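**Ticket 328 – Plateau Kaltance, finition et stabilité**
Statut : en attente fournisseur
Ouvert : janvier 2025

**Symptôme**
Le demandeur signale un léger glissement du rack en fil noir et un écart de teinte sur le plateau clair. Table livrée par Jilunmont en septembre.

**Contrôle 1 : surface**
Examen en lumière diffuse. Veinage long, aspect lisse et mat. 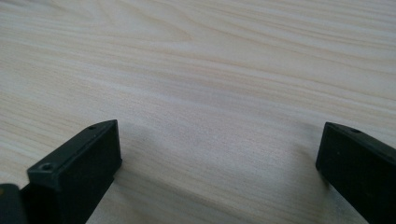

Essuyage au chiffon microfibre, sans solvant. La différence de ton persiste selon l'angle d'éclairage. Classé « aspect », pas de ponçage.

**Contrôle 2 : rack**
Rack replacé vers le centre, passe-câble rond laissé libre à sa droite, côté bord arrière. Pièce plate en forme de semelle, à surface blanche et bordure gris foncé posée à plat sur la table.
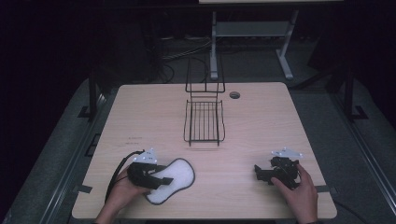 Charge d'essai : 300 g dans le panier, 24 h. Déplacement relevé : plus de 138 mm sans patins. Essai à refaire avec patins Rirkley.

**Actions**
- [x] Nettoyage à sec
- [x] Marquages sombres à gauche du plateau : ne pas effacer
- [ ] Pose des patins
- [ ] Réponse d'Ó Dálaigh sur la référence du placage

Ne pas clore avant le second essai.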